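Getting two arms to pack a pencil case — our club's way

So you've got both arms talking to each other and want a proper job for them. Ours at the Gresesstead robotics club is packing a pencil case, and I love it!

Start with the lid open and the case between the arms.

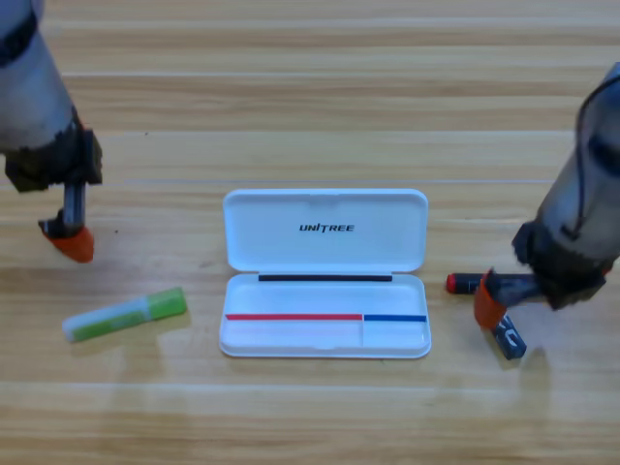 Keep your first moves slow. I set 600 as our speed limit and only went up to 860 once the paths were clean.

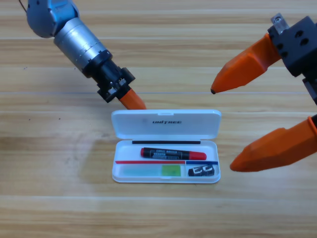

Posted by Gervasio Leiva, April 2021

Next, teach one arm at a time, then let them share the space above the tray.
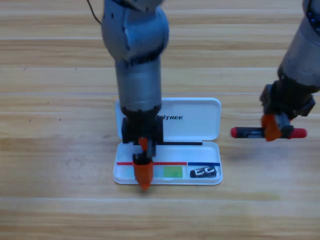
Save each pose as you go (I didn't, and lost 28 of them).

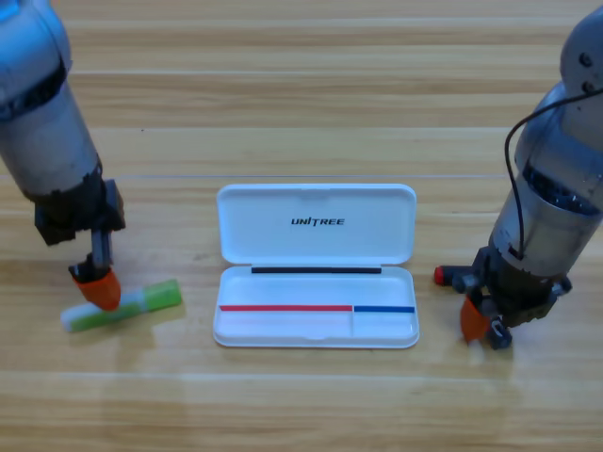

Left arm on the glue stick, tray still empty.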